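Workshop tips: choosing fingers, pads and a camera position for cloth

Notes from the Fultden bench, compiled by Thérèse Kennedy. Applies to parallel and angular two-finger grippers picking up T-shirts, tea towels and similar. Rigid parts are covered on the bolts and brackets page. 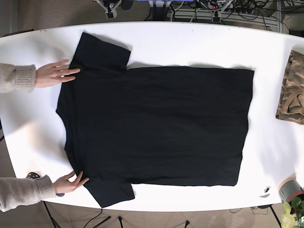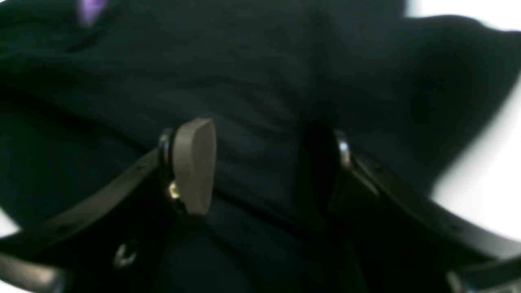
Pad material comes first, before anyone touches the controller. Bare plastic fingers slide off jersey unless the force is set high enough to leave a crease. A soft pad with a rounded top gathers the cloth ahead of it and needs less force. Choose a pad colour that differs from both the finger and the garment: the taupe-grey pad in the wrist view is easy to find against near-black fabric, while the black finger on the right partly merges with the folds. Fasten pads with screws. Glued pads peeled at the corners after 346 cycles on the Erkbridge fingers, and the residue took longer to clean off than the pads took to fit.

Closing force. Our controller takes a force value from 0 to 255. Start low and raise it in small steps until a single layer lifts without slipping, then stop. Record the value on masking tape on the gripper body. Two layers of the same shirt want a different value, so write both down and label them. Full force on a thin hem will mark it.

Approach height. Set the fingertips to touch the table lightly, then back off 2 mm. Repeat this after every pad change, as the Wonodlow pads are thicker than the Won pads and the old offset will drive them into the laminate. Dong-hyun Yang cracked a mounting block this way in September.

Starting layout. When comparing two grippers, give both the same garment in the same position. Lay it flat with the sleeves out, smooth the collar end by hand, and leave clear table on both sides. Small wrinkles are acceptable. A doubled-over hem is a different test and should be logged separately.

Table colour. White works well under dark cloth and badly under white tea towels. For pale items lay down a matte grey sheet and tape the corners. Glossy sheets produce glare that the edge detection reads as fabric.

Wrist camera. Mounted close, it shows the pinch clearly and very little else. Use it to judge whether cloth has gathered between the fingers, and use a fixed camera for where the garment is on the table. Jae-hoon Ki runs the fixed camera from directly overhead; Jin-sol Yoon prefers it angled from the far side. Overhead has been easier to calibrate. Lock exposure on the wrist camera before a run, with the garment in view, or it will hunt each time the bright tabletop comes in. If the picture smears when the arm moves, slow the last part of the approach before adding lights.

Cables. Run the wrist cable with enough slack for full rotation and secure it at the elbow. Check the connector at 600 cycles.

Lint. Wipe pads with isopropyl and a lint-free cloth between garments. Fleece is the worst for this. Let the pads dry fully, otherwise the next few grips read better than they should.

Corrections to Young-sook Seok at the parts counter.

Page last revised December 31, 2020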